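Draltow: a list of what lives in the small room

README, version 2

Hello! This is the read-me for Draltow, my running list of the things in the small bedroom at our place on Shearer Street, what each one is for, where it normally sits and where it ends up instead. It started as a note on my phone and got out of hand, so now it has columns. Last full update was December 12, 2023.

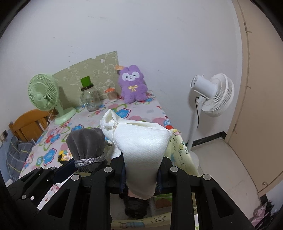
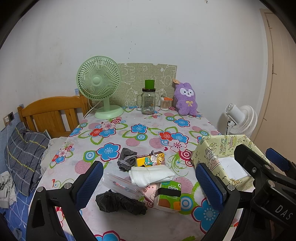 The pale green desk fan and the purple plush toy with the yellow bow, in both pictures.

What's in the folder

items.csv is the main one. Each row is a thing, or a thing with its lid, and I'll get to lids in a minute.

places.csv has the names I use for spots in the room. "Back row", "front cluster", "bed edge", "floor right" and so on. Keep it open in a second window if you're reading items.csv, you'll want it.

moves.txt is a plain diary of what went where. No columns, just me typing. It's the most fun to read and the least use for sorting.

disov.py is a little script that reads items.csv and prints anything whose usual spot and last-seen spot don't match. Ishbel Munro wrote it one wet afternoon in August and I've broken it twice (my fault both times, I'd put commas in the notes column).

Why I keep it

The room is a spare room, a sewing room, a place to lie down when it's hot, and the spot where anything small goes when people are coming over. Every flat surface fills up. I'd tidy it properly, feel very pleased with myself, and then spend the next week asking everybody in the house where the cotton swabs had gone. The list was supposed to fix that. It mostly has! I can tell you where the cotton swabs are. I still can't tell you why the good tape measure keeps turning up in the kitchen.

How the items are written up

I use everyday names. If I'd call it "the green fan" out loud then it goes in as desk fan, green. The standing fan is a separate row, fan, pedestal, white, and please don't merge them. Ishbel did once and the notes made no sense for days -- one of them goes wherever the hot person is, and the other one belongs at the back against the wall.

Colours are whatever I thought the colour was when I typed the row. The board that leans against the wall is the worst for this. I have it down as sage in one spot and grey-green in another, and I've gone and looked at it in the morning and again at night with the lamp on and I'd stand by either. It's the one with the white line drawings of animals on it. In the file it's board, animal, and I've left the colour column saying "greenish".

Soft things get their own type. Sheets, tablecloths, quilts, blankets and the plush toys are all SOFT. I went back and forth on the toys but they get moved by the armful along with the blankets, so that's where they live.

The floral prints are a known headache. We own more than one piece of cloth with big blue, pink and red flowers on white, because my aunt found a pattern she liked and bought up big. In the list they're all cloth, floral, with a letter after. If you only see a corner of one, write cloth, floral, unknown and move on. I mean it, I lost half a morning to this.

Jars and lids

Jars need their own section, sorry. A jar is one row and its lid goes in the lid column. If the lid is something special I write it out in full, so the orange mushroom-shaped one is written as lid, mushroom, orange. When a lid or a cap is sitting somewhere that isn't on its own jar, it gets a temporary row until it goes home. I got this idea from the Trikley sheets, the old pantry list Ishbel used in her share house, where every lid had its own number. I didn't go that far.

For what's inside, I only fill in the contents column if I've opened the jar and I'm sure. Otherwise it says "powder" or "bits" or "nearly empty". I had "flour" against one jar for months on nothing more than a hunch, and I've since taken it out. If it says powder, treat it as powder and don't cook with it.

Containers that get things parked on top of them have an "on top" note. The round one for the cotton swabs is the main offender, with the orange-handled scissors across it. The scissors officially belong in the sewing tin. I've stopped putting them back and I may just change their usual spot.

Columns in items.csv

name: the everyday name, most general word first (jar, fan, toy, cloth).
type: HARD, SOFT, GLASS or CORD.
colour: my best go at it.
lid: blank if there isn't one.
usual: the spot from places.csv where it's meant to be.
seen: the spot where I last found it.
care: anything worth knowing before you pick it up.
notes: everything else, no commas please.

CORD is a type all by itself. I put the fan cords in separately from the fans after I moved the green fan to dust behind it and had everything on that side come along for the ride. If a cord trails over the bed edge or the table edge, it gets a note in care. That's the note I'd most like people to read.

A few rows so you get the idea

desk fan, green; HARD; usual back row; care: check where the cord runs first
toy, bunny, purple; SOFT; usual back row, leaning on the board; care: tag still on at the ear, leave it
jar, mushroom lid; GLASS; usual back row; care: lift by the glass
scissors, small, orange handles; HARD; usual sewing tin; seen on top of the swabs
quilt, plaid, grey and blue; SOFT; usual folded at the foot of the bed; care: shake it out, things get caught in it
blanket, pale yellow, cartoons; SOFT; usual bed edge; care: cold wash
drawstring pouch, grey; SOFT; usual top drawer; care: none

The tag on the bunny has had a whole argument of its own. I'd snip it off. I've been told very firmly that I may not.

The tidying order that goes with the list

I tidy the room from soft to hard. All the SOFT things come off first and get folded or shaken out, and while they're off I can see what's been hiding in them. Then the front cluster, which is the loose small stuff near the front of the table. I sort that by hand into the sewing tin, the bathroom and the "ask someone" bowl. The back row gets done last, one thing at a time from the left, wiping behind each as I go. GLASS never goes on the bed while the sheets are being changed. Full tidy is about 20 minutes if I don't stop to read old receipts.

The wall behind could do with a wipe and there are marks on it I keep meaning to have a go at with a damp sponge. That's on a different list (a longer one).

Things that are wrong or missing

Drawers aren't covered, apart from the top one. The wardrobe isn't either and I'm in no rush.

Hair ties, pens and coins aren't listed one by one. They get a single row each called "loose".

Sizes are all missing. I started measuring the jars, which is when the tape measure disappeared.

Anything marked "seen: table" from before August might mean the bedside table or the long one. I used the same word for both, and then I moved the furniture. I've fixed the rows I was sure of.

Bed edge is a bit of a fuzzy spot too. I use it for things lying along the side and for things hanging down over it, and Ishbel reckons those should be 2 separate spots. She's probably right -- I'll get to it when I next have the file open and a cup of tea.

Using it yourself

Please do! Copy the columns, throw out my rows and put in your own. It works for any room where small things pile up, and I'd love to hear from anyone with a laundry or a craft cupboard, because I think the types would need changing. You don't have to ask, though a mention would be nice. The pictures can be shared along with the list as long as this page goes with them.

If you spot a mistake in my rows, send me the name of the item and the column and I'll sort it out. Ishbel looks after the script, so anything about disov.py should go to her, ideally with the line that broke it. Check for commas first.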